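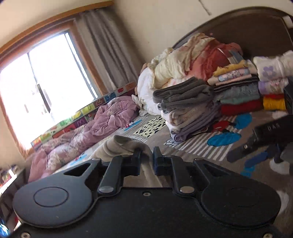

Laundry gets folded on the bed in our house. I tried a table for most of January and gave it up. The bed is wider, sits at a workable height, and has to be cleared before anyone can sleep in it, which puts a hard deadline on the job.

The method is unchanged from last year. Towels go first. I fold them in half lengthwise, in half again, then in thirds, with the closed edge facing out. A stack of 7 fits the hall shelf at the Villaseñor Street apartment; 9 will fit if they are pressed down, but then the bottom one can't be pulled without bringing the rest along.

Clothes come next, in piles by drawer and not by person. Yesenia Nava suggested this when she was staying with us, and it cut the walking considerably. Soft knits are the slow part. They lose their creases while being carried, so I fold them last and put them away first.

A patterned sheet is a poor background for sorting. Small items disappear into the print, socks especially. I now finish by running a flat hand over the whole surface, starting at the pillow end.

Total time for a full load is 14 minutes, measured from basket to closed drawer. Fitted sheets are excluded from that figure. I still roll those and push them to the back of the closet.

Next month I plan to move the towels to the lower shelf and see if the taller gap takes a bigger stack.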